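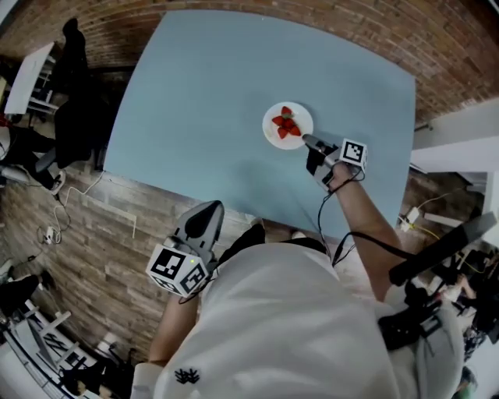
Fourteen kilos of bicycle for a nineteen-kilo child

Nov 13, 2021

My daughter outgrew her little red bike in September, in the sense that her knees were hitting the handlebar and she had started calling it "the baby's." We don't have a baby. The bike took this badly and dropped its chain.

So I went shopping, which for a kids' bike means reading spec sheets written by people who believe a six-year-old needs front suspension. The first one I looked at, the Zeko, had a fork with springs, a kickstand like a park bench and a water bottle shaped like a shark. It weighed 14 kilos. She weighs 19. I'd like to see the man who designed it ride uphill on something three quarters his own size.

The Nernollow was lovely and light and cost 535 euros, and I stood next to it for a while pretending to check the spokes. 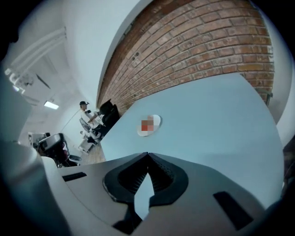 In the end we bought a used Zustimska from a shop called Lukoševičius, two tram stops past where I thought the city ended. Twenty-inch wheels, no suspension, one gear, a coaster brake plus a hand brake in front. The bell had seized. The frame number ends in 2372, and I know this because I had to write it on the registration form 2 times after spelling our street wrong.

Things I'd check if you're buying used: whether the seat post moves at all (ours needed oil and some language), whether small hands can reach the brake lever, and whether the tires have those fine cracks along the side. The lever usually has a little screw for reach. I rode past that screw for an entire childhood without knowing what it did.

She has been up and down the courtyard every evening this week. She says it's fast. She also says it needs a shark bottle, so word of the Zeko got out somehow.

Next job is mudguards, before the slush.

This blog uses cookies to remember your settings. By continuing to read you agree to their use. Accept | Learn more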